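Junville Home & Yard Forum > Indoors > Furniture and Floors
Topic: Oil or poly on a pale wood table?
23 replies, 1,126 views (showing most liked)

duyen_au
We bought a light table for the kitchen in August and I am now the kind of person who follows guests with a coaster. The seller said "it has a finish" and would not be drawn further. Do I oil it, poly it, or just stop having people over?

Sơn Ung
Oil. Hardwax if you can afford it, plain if you can't. When it gets a ring you sand the ring, wipe on more oil and go to bed. Poly looks great for two years and then you get to strip the entire top over one bad spot.

clano_dad
Sơn has been saying "two years" since I joined. My poly top is on its ninth year and has survived three kids and a fondue set. Water-based, satin, three thin coats. The oil people spend every spring rubbing their furniture and call it relaxing.

Sơn Ung
I do find it relaxing.

duyen_au
My worry is color. I like it pale and I've heard oil turns everything the shade of weak tea.

Đức Trương
Fair worry. Regular oil will warm it up, and oil-based poly is worse. Water-based stays closest to bare wood. Mine is a light top with the grain still showing:
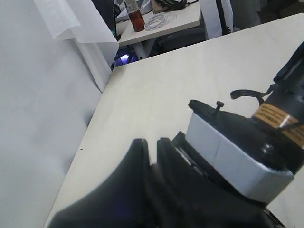 Reply #14
Định Ung
Before anybody opens a can, find out what's on there now. Put a drop of water somewhere you don't care about. If it beads, there's a film or wax and fresh oil will just sit on top being sticky. Ask me how I spent last Thanksgiving.

clano_dad
How did you spend last Thanksgiving?

Định Ung
Eating off a tablecloth that is now part of the table.

Reply #17
Hưng Diệp
Slight disagreement with everyone. If it's only coasters you're worried about, do nothing. A finish that's working doesn't need a second one. I paid a guy $148 to refinish a top that needed dish soap.

Sơn Ung
Doing nothing is how you get rings.

Hưng Diệp
I have rings. I also have my weekends - and $148 less than I should.

duyen_au
Update: the water beaded, so there's something on it already. Going with Hưng's plan for now, mostly because it's free. I did buy a small can of water-based satin, which my husband has filed next to the other small cans.

clano_dad
Test it on the underside first. And scuff before you coat, 220 grit, lightly.

Sơn Ung
See you in two years.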